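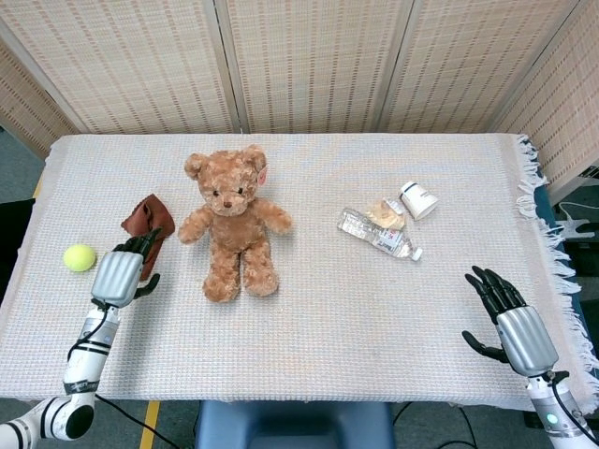

Votell, 02/08/2022

To: paid-search list
Subject: Re: Brand terms and the shared budget

Replying on list, as I had three off-list messages asking the same thing after the last digest. The earlier post is quoted in pieces with my answers between them.

> We sell replacement parts for commercial kitchen equipment, mostly
> to repair shops. Until June we ran brand and non-brand keywords in
> separate campaigns with separate budgets. Then our agency moved
> everything under one shared budget, on the grounds that the system
> would put the money where it did the most good.

We did the same thing at Karik, without an agency to blame. Our setup was four search campaigns: brand, product category, part numbers, and competitor names. All four went under one shared budget and one bid strategy with a cost-per-conversion target.

For the first couple of weeks the account looked better than it ever had. Cost per conversion dropped and total conversions held steady. I reported that upward as an improvement, and I had to take it back later.

> Cost per lead is down by a third, but the sales desk says the phone
> is quieter. Both of these can't be right, can they?

They can. In our case the blended number improved because a bigger share of the spend was going to people who typed our company name. Those clicks are cheap and they convert well, and most of those people were going to find us anyway. The part number campaign, which brings in buyers who have never heard of us, had dropped to a small fraction of its earlier spend. A cheap lead from an existing customer and an expensive lead from a new one look identical in the conversions column unless you have set things up to tell them apart.

The first thing I would do is open the campaign view, set the date range to start at the switch, and compare it to the same number of days before. Look at impression share lost to budget, campaign by campaign. If the part number or category campaigns are losing a lot more than they used to, you have your answer about the phone.

> The agency says we should give it more time to learn before changing
> anything. How long is reasonable?

It depends on volume. We were told the same. Our account had 43 conversions in the month after the switch, spread over four campaigns, and one of the campaigns had 12. I don't think any amount of waiting was going to help that one. If you have hundreds a month per campaign, waiting is fair. If you don't, ask the agency what number they are waiting to see and write it down. Ours was a moving target until we did that.

I would also check whether you have a conversion delay. Repair shops tend to look up a part, go get approval from the restaurant, and come back days later. If your typical delay is a week, the last week of any report will look worse than it is, and you will be tempted to change something too early. I always leave the most recent stretch out of the comparison.

> Second question. Since the change, our search terms report is full of
> things we don't sell. Somebody searched for a used walk-in cooler and
> clicked on an ad for door gaskets. Is this related to the budget or is
> it a separate problem?

Probably separate, but they often show up together. When agencies consolidate budgets they tend to loosen the match types in the same pass. Go to the change history and filter on keywords. In our account the part numbers had been exact match, and after the cleanup they were broad. A part number on broad match is close to useless. The system drops the number it doesn't recognize and matches on whatever words are left.

I pulled the full search terms report for the period and it had 1,221 rows. I sorted by cost, not by clicks, and read from the top. It took an afternoon. Most of the waste was in a fairly small set of words: used, rental, manual, diagram, jobs, and the names of appliances meant for home kitchens. Those went into a negative keyword list applied to everything except brand. I did not put "manual" in at the phrase level for every campaign, because we sell manual can openers and manual slicers. Check your catalog for that kind of thing before you paste in somebody else's list, including mine.

One caution on this. The report does not show every term. Some of your spend will be against searches you can't see, and that part won't be fixed by negatives. Tighter match types are the only thing that moved it for us.

> Third, we track form fills and calls as conversions. Should they be
> worth the same?

No, and I wish we had sorted this out before touching the budget. We had a quote request form, a catalog download, and phone calls, all counted as one conversion each. The catalog download was the easiest to get, so the bidding went and got a lot of them. Most were from students and from people who wanted a picture of a part.

What we did was move the catalog download to a secondary action, so it still shows in reports but isn't used for bidding. Calls only count if they last longer than a minute. Quote requests count in full. The totals in the account fell sharply the day we made the change, so tell whoever reads your reports before you do it. I sent a short note ahead of time with the old and new definitions side by side, and nobody was alarmed.

If you can import closed orders from your sales system, do it. We use Perkance for quotes and it will export a file with the click ID if you add the field to your form. You have to do that yourself. The field has to be hidden on the form, and it has to survive if the visitor goes to a second page before filling it in. Ours didn't, at first. We were only capturing the ID from people who filled in the form on the landing page, and it took a while to notice.

> Last one. If we go back to separate budgets, do we go back all at once
> or one campaign at a time?

We took brand out first and left the other three sharing. That one step did most of the good. Brand now has its own budget and its own target, and I look at it once a week. The other three compete with each other, which I am fine with, as they are all after the same kind of customer.

The order we did things in:

Took brand out of the shared budget and gave it a fixed daily amount, based on what it had spent before the switch.
Added our company name and the common misspellings as negatives in the other campaigns, so brand searches couldn't leak back in.
Put part numbers back on exact match.
Changed the conversion actions.
Raised the cost-per-conversion target on the three non-brand campaigns, in small steps.

I left a gap between each of these so I could see what each one did. The second step is the one people skip. Without it your non-brand campaigns will pick up brand searches on broad match and you will be back where you started, with the reports telling you otherwise.

On the target, expect an unpleasant conversation. The non-brand cost per lead will look high next to the blended figure your boss has gotten used to. It was always that high. I showed ours the non-brand figure from before the switch next to the new one, and left the blended one off the page.

A few other things that came up off list:

Nasr was mentioned as a tool for the negative keyword work. I tried it on a trial. It grouped the terms sensibly, but it wanted to apply changes directly and I prefer to upload my own. If you have a much larger account than ours it may be worth the fee. I have no connection with them.

Somebody asked if we paused competitor names. Yes, after the budget was sorted out. The clicks were expensive and the callers were often annoyed to find they had reached a different company. Other people on this list have had good results with them, so I wouldn't take ours as a rule.

Somebody else asked about turning off the automatic recommendations. We turned off all the ones that apply themselves. Check under the recommendations tab, in the auto-apply settings. Two were on in our account that I had not switched on, and one of them was adding keywords. Dismissing the others does raise the score at the top of the page, if anyone above you looks at that score. It made no difference to our results that I could find.

I still don't have a good answer on location settings. Our orders ship all over the country but the calls come mainly from a few states, and I can't tell whether that is demand or just where the ads happen to show. If anyone has split campaigns by region on a small budget and kept enough volume in each to bid on, I would like to hear how you divided them.

Please trim the quotes if you reply to this. The last digest was very long.

--
Paid search, Karik
Replies to the list, please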